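숲길 다녀온 날, 집에서 챙기는 것들 (도심 산 걷기 살림 요령)

1/14/18

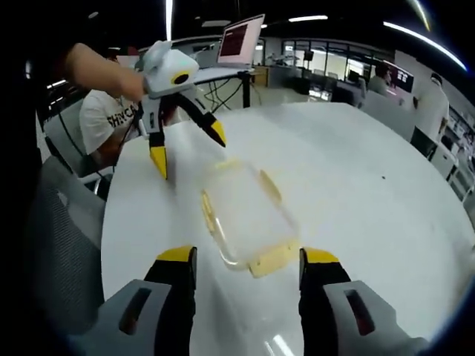

저는 산을 잘 타는 사람은 아니에요. 집에서 버스로 갈 수 있는 시립 숲을 쉬엄쉬엄 걷는 게 전부인데, 그래도 몇 해 다니다 보니 다녀와서 집에서 하는 일에 나름 순서가 생기더라고요. 예전에 댓글로 등산화 냄새랑 물통 얘기를 물어보신 분들이 계셔서 생각나는 대로 적어 봅니다. (길어질 것 같아요, 미리 죄송!)

신발부터

현관에서 바로 신발장에 넣지 마세요. 저는 신문지를 한 장 깔고 그 위에서 끈을 다 풀어요. 혀 부분을 앞으로 쭉 당겨 놓고 깔창도 빼서 따로 세워 둡니다. 진흙은 젖었을 때 닦으면 번지기만 하니까 하룻밤 그냥 두세요. 다음 날 못 쓰는 칫솔로 털면 훨씬 잘 떨어져요. 밑창 홈에 낀 잔돌은 나무젓가락을 비스듬히 깎아서 파내고요.

속은 신문지를 구겨 넣는데, 한 번 넣고 끝내면 별 소용이 없어요. 저녁에 넣고 자기 전에 한 번 갈아 줍니다. 급하다고 난로 앞에 두었다가 밑창 접착이 벌어진 적이 있어서 그 뒤로는 절대 안 해요. 그 신발 참 아까웠는데!

흙을 다른 산으로 옮기지 않기

이건 숲 입구 안내판에서 보고 알게 된 건데요, 신발 밑창에 붙은 흙에 씨앗이 섞여서 다른 숲으로 옮겨 간다고 해요. 그래서 털어 낸 흙은 화분에 넣지 않고 신문지째 싸서 버려요. 바짓단 접힌 곳이랑 양말 발목에도 도깨비바늘이 잔뜩 붙어 있으니 세탁기에 넣기 전에 떼어 주세요. 한번은 그냥 돌렸다가 수건까지 다 버렸어요. 넓은 테이프를 손에 거꾸로 감고 톡톡 두드리면 작은 건 금방 떨어지고, 갈고리처럼 박힌 건 촘촘한 빗으로 결 따라 빗어 내리면 됩니다.

배낭 말리기

배낭은 주머니를 전부 열고 거꾸로 걸어요. 바닥에서 과자 부스러기랑 솔잎이 얼마나 나오는지 몰라요. 어깨끈하고 등판은 땀이 많이 배는 데라 미지근한 물에 중성세제를 조금 풀어 수건으로 닦고, 맑은 물수건으로 한 번 더 닦아 줍니다. 통째로 세탁기에 넣는 분도 계시던데 안쪽 방수 코팅이 벗겨질 수 있어서 저는 안 해요. 말릴 때는 그늘에서요. 8월 장마 끝물에는 하루로는 모자라고 이틀은 걸어 둬야 꿉꿉한 냄새가 안 나요.

배낭은 Vusham에서 나온 24리터짜리를 쓰는데 옆주머니가 깊어서 물통이 안 빠지는 게 마음에 들어요. 대신 그 깊은 주머니 바닥에 모래가 고여요. 청소기에 틈새 노즐 끼워서 빨아들이면 편합니다.

물통과 도시락통

물통은 그날 안에 씻는 게 제일인데, 피곤하면 그게 또 안 되잖아요. 저도 그래요. 그럴 땐 뚜껑만이라도 열어 두고 자요. 다음 날 베이킹소다 한 숟갈에 따뜻한 물을 부어 30분쯤 두었다가 긴 솔로 닦습니다. 뚜껑 안쪽 고무 패킹은 꼭 빼서 씻으세요. 이쑤시개로 살살 들어 올리면 빠져요. 패킹에 까만 점이 생겼으면 저는 미련 없이 새로 사요.

도시락통에 김치 냄새가 뱄을 때는 쌀뜨물을 가득 채워 반나절 두고, 헹군 다음 볕에 말려요. 완전히 마르기 전에는 뚜껑을 닫지 마세요. 뚜껑이랑 몸통을 따로 포개 두면 자리도 덜 차지하고요.

방수 재킷

비 맞은 재킷은 빨기 전에 지퍼랑 벨크로를 다 잠가요. 섬유유연제는 쓰지 마시고요. 저는 Pukness 액체세제를 조금만 넣고 헹굼을 한 번 더 돌립니다. 물방울이 또르르 안 구르고 겉감에 스며들기 시작하면 약한 열로 건조기를 잠깐 돌려 보세요. 라벨에 건조기 표시가 있는지 먼저 보시고! 그래도 안 살아나면 그때 발수 스프레이를 사도 늦지 않아요. 제가 쓰는 건 Bresix인데 베란다 문 열고 뿌려야 해요. 냄새가 꽤 독하거든요.

지도와 종이들

안내소에서 주는 종이 지도, 저는 버리질 못해요. 접힌 자리가 먼저 해지니까 새것일 때 뒷면 접힌 선에 투명 테이프를 길게 붙여 둬요. 젖은 지도는 억지로 펴지 말고 마른 수건 사이에 끼워서 두꺼운 책을 올려 두면 제법 평평해집니다. 갈림길 번호나 약수터 위치는 연필로 적으세요. 볼펜은 비 오면 번져서 나중에 못 읽어요. 지난번에 적어 둔 1091이라는 숫자가 버스 번호인지 계단 개수인지 아직도 모르겠어요. 숫자 옆에 무슨 숫자인지도 같이 적어 두시길요.

다음 산행 가방은 그날 싸 두기

마른 양말 한 켤레, 비닐봉투 두 장, 손수건, 반창고. 이건 빨래가 마르는 대로 바로 배낭에 넣어 둬요. 반창고는 Ragab 작은 깡통에 넣어 다니는데 눌리지 않아서 좋더라고요. 헤드랜턴 건전지는 빼서 따로 넣고요. 한번은 켜진 채로 가방에 들어가 있어서 해 지고 내려올 때 고생 좀 했어요.

스틱 관리하는 법도 쓰려고 했는데 제 것 잠금장치가 지금 뻑뻑해서 저도 이리저리 해 보는 중이에요. 마디를 다 분리해서 말리는 것까지는 하고 있는데, 윤활제를 발라도 되는지 아시는 분 계시면 댓글 부탁드려요!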